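Pletska 3: análise do software de planeamento de preensão

Testado com pinça de dois dedos, em bancada branca 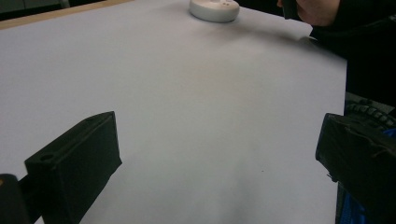 O Pletska 3 recebe a nuvem de pontos, propõe poses de preensão e entrega a trajetória ao controlador. Foi instalado numa máquina com Linux, ao lado do Orkier, que continua a ser o nosso planeador de referência. A instalação demorou 14 minutos e exigiu compilar à mão o módulo de colisões.

A segmentação é o ponto mais forte. Objetos claros e baixos sobre fundo claro costumam perder-se no plano da mesa; o filtro de normais separa-os bem com o limiar em 2 mm. Abaixo desse valor, o ruído de profundidade gera candidatos falsos. O parâmetro não aparece na interface e tem de ser alterado no ficheiro YAML.

O planeador avalia até 3000 candidatos por ciclo. A ordenação é estável entre execuções com a mesma semente, o que facilita os testes de regressão. Já o modelo de colisão dos dedos aceita apenas caixas e cilindros: quem usar dedos com geometria própria terá de sobredimensionar o volume e perde aproximações rasantes.

A ponte para o Shokri funciona, mas descarta os carimbos temporais de origem e substitui-os pela hora de receção. Para reprodução de registos, isto é um defeito grave. A Piteck, que distribui o pacote, prevê a correção para junho.

A documentação da API em Python está completa. A de C++ remete para cabeçalhos sem comentários.

Prós: segmentação, repetibilidade, API em Python.
Contras: geometria dos dedos, carimbos temporais, parâmetros escondidos.

Recomendado para bancada. Em linha de produção, mantemos o Orkier.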